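Two Bins on a Table: How Bitar Sorts Its Returns
1/11/23

Bitar moved its parts-sorting operation into the old Samolell building last January. The owner, who started the business with a folding table and a van, still works the tables most mornings.

The first thing she changed was the number of containers. "We had eight or nine sizes of box and nobody could tell you what belonged where," she says. "Now every table gets two bins. One for parts that go back on the shelf, one for parts that need a second look."

The bins are plastic and came from Grisura, a supplier she has used for years. She bought 200 of them in one order. At the last stock check she had 158 left. The rest cracked, or went home with people and stayed there.

"I don't chase them," she says. "I just order in January."

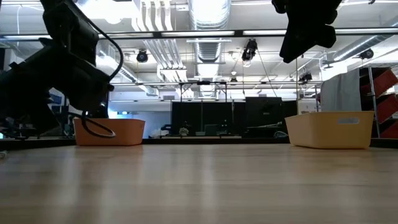 An orange bin and a yellow bin at the far side of a sorting table.

Color took some arguing. She wanted gray for everything because it hides dirt. Her staff wanted something they could tell apart without reading a label, and they won. Orange is for the second look and yellow is for the shelf. Labels were tried for a month and kept peeling off.

She is strict on one point: the middle of the table stays clear between batches. "If you leave three screws there, the next person thinks they're part of the next job. Then I get a call from Jostidska asking why their kit has extra screws in it."

Jostidska is her largest customer. Its kits go out in small cartons, and each one is checked twice before it is taped.

The tabletops are wood, which some visitors find odd. She had metal ones at the old place and didn't like the noise. "You drop parts all day long. On metal it rings. On wood you can still hear the radio."

As for the ceiling, with its pipes and ducts out in the open, she was quoted a price for covering it and decided to spend the money on shelving. The new shelves go in along the back wall next month.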